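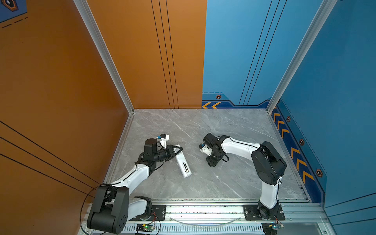

Week 2 handout: looking after the two-arm cell

Hi all, Mavis Kapoor again. Thursday's session is hands-on, so please read this before you come in (yes, all of it, it's short!).

We start at the rail. Both arms bolt to the same aluminum extrusion, and if one base plate creeps even a little, every position you taught last week is off. Put a wrench on each bolt and feel for movement. Don't crank on them. Then follow the cables up from the base to the wrist with your fingers, and move each joint slowly by hand with the power off. A loop that looks fine with the arm folded can pull tight when it reaches across the floor, and the connectors at the wrist cameras are the first thing to suffer.
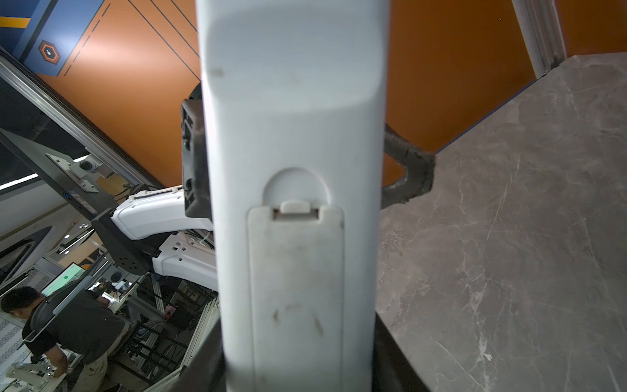 Next come the grippers. Wipe the fingers with a damp lint-free cloth, no solvent, and look closely at the rubber. Scuffs are okay. Splits or a lifting edge are a swap, and spares live in the Drusano drawer. Check any covers and latches while you're down there, and write what you find in the Bruter log, even if it's "nothing."

We do the full service every 2,000 cycles. Last term my group let it slide by 230 and I spent a long evening re-teaching grasps, so I'm a bit of a nag about it now!

When you power up again, run the 32-point check at slow speed, left arm first, then right, then both together. Keep one hand near the stop button. If the two arms disagree about where a shared point is, go back to the base bolts before you touch the software.

Bring safety glasses and your Terkemeck worksheet.

Last updated: February
Filed under: Course Notes > Robot Cells > Maintenance
Questions? Contact the Zaidi Lab teaching desk | © Zaidi Lab | Back to top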